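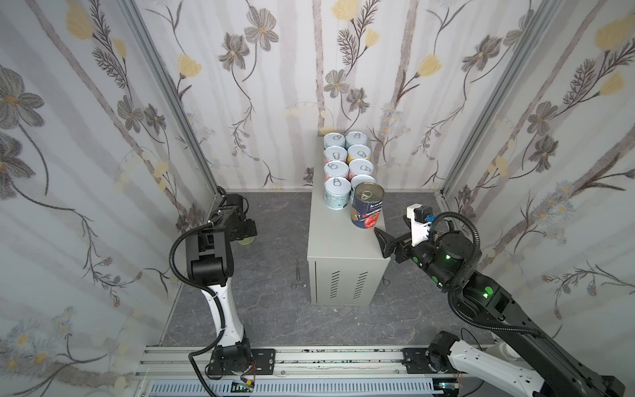

Small cans and a tomato can on the metal cabinet

Home Forum Storage Pantry Search Log in

Storing cans and paper cups on a gray metal cabinet

I have a gray metal cabinet with vent slots low on the front, and I want to use the flat top for canned food. The small cans stand well in two columns, front to back. The tall tomato cans are the problem - wherever I put one, it hides a small one. The paper cups have no place at all and end up on the floor. Is there a better order for this? I would like to avoid buying a rack.

Posted by Vokville, 29/12/2022

Gaddale
Put the tall cans at the back and the short ones in front, with the labels facing you. Leave the vent slots clear, whatever the cabinet is for. Mine is 30 inches wide and I keep one row for tomatoes only. New cans go in behind the old ones, so the oldest get used first.

For the cups, sort them by print and nest each kind in its own stack. Any that have been on the floor I would wash or throw out before they go near food.

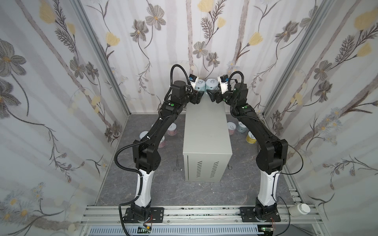 Hamann
Agree on the tall ones at the back. I would not nest the cups very high, though. A stack of 21 fell over on me in June and I was picking them up from under everything. Short stacks in a shoe box work fine - lay the box on its side and pull from the open end. Scissors and other small tools should get a drawer or a hook.

Witthorpe
just get a rack, they are cheap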